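4.2 Handling of cloth near furniture

The second group of chores in the Triscombe trial concerned soft goods that must be held with both hands close to a padded seat or similar piece. Figure 4 shows the humanoid with a cloth held between its two hands, the upper edge against the gray upholstery. 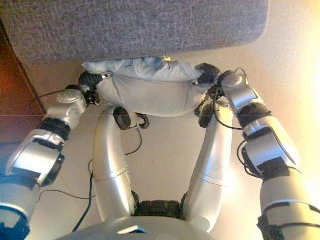
Figure 4. Two-handed hold of a cloth at the upholstered surface.

Alasdair Hepburn objected, when he read a draft of this section, that a firm hold is the easy part of any laundry chore and that we should not report it as if the chore were done. We agree with him in part. In our scoring, a hold gives no points by itself. The points are given only when the cloth is left in the place and the shape that the instruction asked for.

With this rule, 800 attempts were scored over the whole trial. Each chore was repeated 20 times in each home, and the time limit was 10 minutes per attempt. The scores for cloth were lower than those for rigid objects in all homes. Most of the lost points came from the release: one hand opened before the other, and the cloth moved away from its target. Zabala, in a study of shop-floor packing, met the same difficulty with thin bags and proposed to delay the second release. We tested this delay in November, but only for towels, and the gain was small. Heavier covers were not tested.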